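Household and Shop-Floor Chores: Progress Report to the Trurnetti Fund, Period Ending June
Prepared by Yung-ching Yang, Skostville workshop

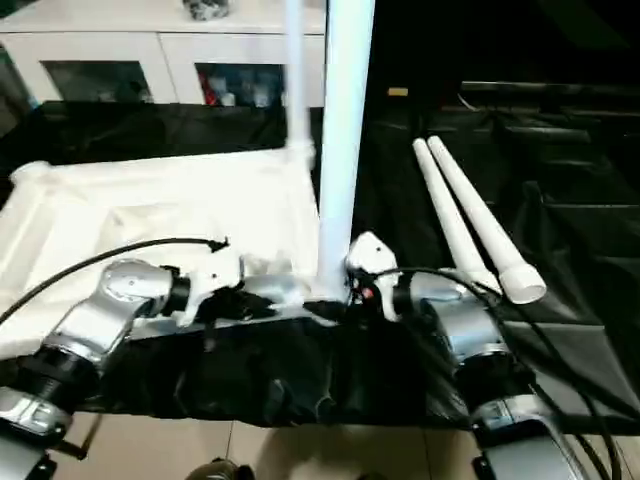 First of all, thank you for your patience with the length of these reports. I was told after the last one that two people at the Fund had read it all the way through, and I have taken that as encouragement. You asked us in the spring for a plainer answer to the question the grant was written around, whether a two-armed machine can take over the kind of small chore that eats up a morning in a home or a stockroom. I will try to give you one, chore by chore, and then say where the money has gone.

We ran 517 attempts this period, spread over 11 chores. An attempt counts as finished only when a person looking at the result would leave it alone. By that measure 182 were finished. A further 122 got most of the way and needed a hand at the end, usually a few seconds of straightening or pushing something home. The remainder we simply call failures, though a good many of them were interesting ones.

The chores that go well are the ones with stiff objects that stay where you put them. Setting cans on a shelf, moving cups from a rack to a tray and lining up boxes with the labels forward are all in decent shape, and I would be comfortable letting a visitor watch any of them. They are slow. A person does the can shelf in the time it takes our arms to settle on the first can, and I don't want the finished count to hide that from you.

The middle group is where most of our effort has gone, and it is the part I enjoy most – putting together and taking apart simple frames from white PVC pipe. We picked it because it stands in for so many real jobs, such as clothes racks, garden covers, display stands and the shelving that arrives flat in a carton. One gripper has to steady an upright while the other brings something to it, and tall pieces are harder than they look. A small push at the bottom of a long pipe becomes a big swing at the top. The arms are fine at picking up a pipe from the table. Seating it squarely in a fitting is where we lose time, and pulling it back out again is worse, as the whole frame likes to come along for the ride.

Sheeting and cloth are still the hard part. We cover the work table with black plastic and work with large white sheets as well, and both cause their own kind of grief. The shiny plastic throws highlights that move when the arms move, and the software sometimes takes a crease for an edge. A soft sheet never lies the same way twice. Spreading a cover over a frame was finished only a handful of times, and folding one up afterward has not been finished at all. I would ask the Fund not to expect folding in the next period either.

Cables deserve a paragraph of their own. Ours run outside the arms, and on long reaches they can drag across whatever is on the table. We lost several good attempts to a cable nudging a part that had already been placed. Vorkon has quoted us for a set of guides and I would like to buy them out of the small equipment line, if you have no objection.

On the shop-floor side, Goicoechea let us spend two mornings in their stockroom, starting at 6:30 before the deliveries came in. Their staff were kind and very frank. What they wanted most was help breaking down cartons, a job we had never thought to include, and they had no interest at all in the labels-forward chore that we were so proud of. I have added cartons to the plan and moved labels down.

Spending is on budget apart from gripper pads, which wear out faster on pipe than we allowed for. The travel line is barely touched, and I would like to move part of it across to cover the pads.

So, can machines do these chores yet? A few of them, slowly, with somebody nearby. For the next period we plan to stay with pipe frames until seating a joint is dependable, begin on cartons, and keep cloth going at a lower level. I would also be glad to have someone from the Fund come and spend an afternoon with us. The coffee is good and the chairs are not, so bring a cushion if your back is anything like mine.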